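**Hostville Toy Library – returns and repacking, August 2020**

1/ The Toy Library will resume boxed loans this month. Members are asked to read this thread before bringing items to the desk on Sheehan Street. It replaces the notice posted in the spring.

2/ The collection now holds some 3,000 items, most of them small. Figurines and plush toys are lent in gift-style boxes and must come back in the box they went out in. A box returned without its contents is logged as incomplete and the next family on the list has to wait.

3/ The loan period is 27 days. Renewals may be requested once, by message or at the desk. Colleen Sutherland handles renewals and will reply within two working days.

4/ Please do not wash plush toys at home. Brush off loose dust and leave the rest to us. Several came back in the spring with flattened fur after a hot dryer, and two had to be withdrawn.

5/ Painted figurines may be wiped with a soft cloth. No alcohol, no kitchen spray. Glossy finishes cloud easily – particularly black hair and dark bases, where every mark shows.

## Packing a shared box

6/ Where a plush toy and a figurine share one box, the plush goes in first, against one side wall. The figurine is laid in the space beside it, wrapped in one sheet of tissue. Lids are kept flat under the box until both are in.
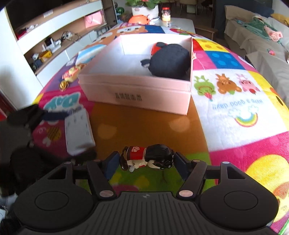

## Drop-off

7/ Returns are accepted at the side entrance, up to nine boxes per household per visit. Larger returns should be arranged in advance with Edgardo Yap. Bags left outside the door cannot be credited to an account.

8/ Tissue is available at the desk at no charge. Members who have kept the printed contents card should place it on top, facing up.

9/ Missing or damaged pieces should be reported at the time of return. No fee is charged for a first report. Repairs are assessed by Jaqueline Villalobos – allow two weeks for an answer.

10/ The Ilinham branch remains closed until November. Items borrowed there may be returned to Hostville.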